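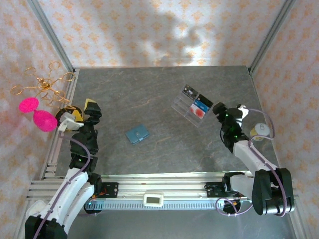

Saturday, before coffee

Apartment hunting again. Up at 6, couldnt sleep. Two viewings booked, then a third one squeezed in because the Fultoreo listing people called and said be there by ten or lose it. So, ten.

First place, Prastirville, the older block behind the bus depot. Third floor, no elevator. Listing said "sunny." North facing. Kitchen nice though, real pantry, gas stove. Bedroom fits a bed and nothing else. Rent fine, deposit not fine. Upstairs neighbor walking in what sounded like boots the whole time. No.

Second one, Mansour. Loved the street. Big trees, bakery on the corner, could walk to work in 18 minutes if I hurry. Apartment itself... smelled of paint, which made me suspicious. Pushed on the bathroom wall by the tub and it gave a little. Agent saw me do it. Asked about the wall, he said he'd "look into it." Parking is extra, 100 a month, and only told me on the stairs going down. Maybe. Put it as a maybe.

Ate a sandwich in the car. Wrong bus lane, got honked at.

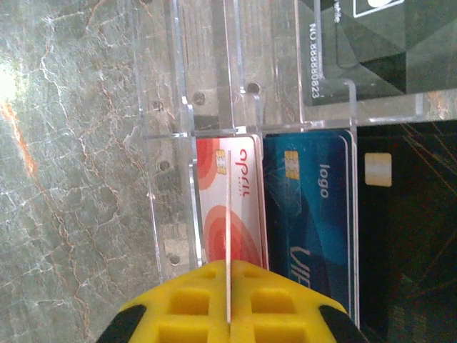 Later, 4 pm or so

Third viewing was the Skistarell building. Didn't expect much from the listing, photos were all of the lobby. But it's good?? Corner unit, windows on two sides, closet in the hall with actual shelves. Laundry in the basement, 3 machines, one with a note taped on it. Heat included. The balcony is tiny, one chair and maybe a pot of basil. Floors creak by the front door. Don't care.

Bad parts so I remember: freezer is small. Street side gets the delivery trucks. Lease is for a full year, no getting out early without paying. Also no word yet on wether they'd let me repaint the bedroom, it's a kind of mustard.

Four other people looking at the same time, one couple measuring the living room with a tape. Didn't like that. Filled out the application standing up at the kitchen counter. Forgot the pay stubs, have to send them tonight. Also need the letter from current landlord, call first thing Monday.

Feet hurt. Soup, stubs, bed.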